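Homix is a household goods company based in Edcombe. It sells kitchen tools, small storage items and cleaning equipment through its own website and through independent shops. The company was founded by Halina Zalewska and Tadeusz Domański, who had previously worked together at a wholesale business in the same town.

14 shares 6 comments

The company began with a single product, a folding dish rack, which Zalewska had designed for her own flat. The first batch of 654 racks was made by a local workshop and sold at markets and by post. Domański handled orders and deliveries from a rented garage until the company took a unit on the Edcombe trading estate.

Homix first became known outside the area after the two founders appeared on the television programme Akis, in which owners of small firms ask a panel of investors for money. They asked for funding in return for 30 per cent of the company. Two of the investors declined, saying that the range was too narrow. The third, the investment firm Bouazza, made an offer on condition that Homix added more products within a year. The founders accepted it during the programme.

The final agreement differed from the one shown on screen. Bouazza took a smaller share and provided part of the money as a loan, to be repaid from sales. Domański later told a trade newsletter that the checks carried out before signing took longer than the founders had expected, and that they had delayed a planned order of stock as a result.

In June, shortly after the episode was broadcast, the website received 3,316 orders. Many were sent out late, and the company stopped taking new orders for a short period while it cleared the backlog. It has since moved its packing to an outside warehouse.

A second investment from Bouazza was announced on Jul 23, 2021. The company said it would be used to develop new products and to increase the number of shops selling its goods, which then stood at 197. Zalewska remained in charge of design, and Domański became managing director.

Product development at Homix is carried out by a small team under Zalewska. Early models are usually made in plain plastic, and changes to the shape are agreed before colours or packaging are considered. Notes from each stage are kept with the drawings for each model.

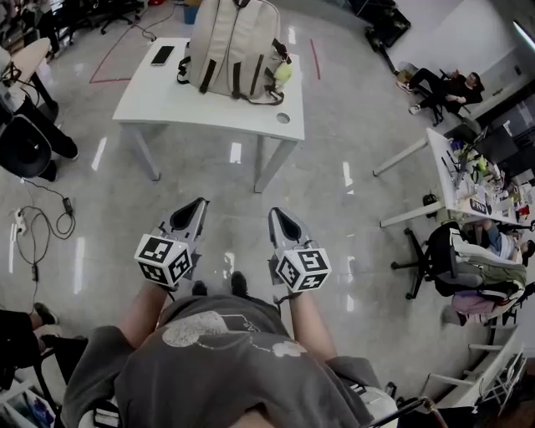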